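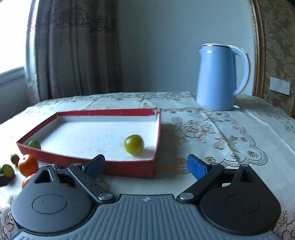 Trurkside Makers board > Builds > Hand gripper, finger pads

skasdale_shed
2/16/22
ok so version 3 of the hand gripper is together. Blue textured pads on both fingers now, old ones were bare print and useless on anything round. Doing fruit into a tray on the kitchen table. Big stuff fine. Small ones squirt out sideways about when the tips meet. Linkage has a bit of slop at the pivots, maybe 35 thou?? Ideas welcome

urnus
Slop is your problem, not pads. Shim the pivots first. Did mine in November and havent touched it since

dryrot12
disagree. Pads too stiff. Fingers come in at an angle so you only get the tips touching on small fruit. Softer rubber, thicker at the tip

urnus
softer rubber wears out in a week. Been there

dryrot12
wore out in a week because you glued it with the cheap stuff lol

enache_b
What's the tablecloth doing to it? Anything rolling on cloth drags different to bare bench. Also fold creases. Id test on MDF before changing parts

skasdale_shed
want it to work on a cloth tho, thats the point of doing it at home. Will try shims tonite, got a bag of 102 washers from the hardware store and no other use for them

urnus
don't over tighten. If the fingers dont drop open on their own colour me surprised if it grips anything

dryrot12
$5 says its the pads

skasdale_shed
shims in, left side only. Bit better on the mandarins, little green ones still a pain. Ordering softer rubber as well, sorry urnus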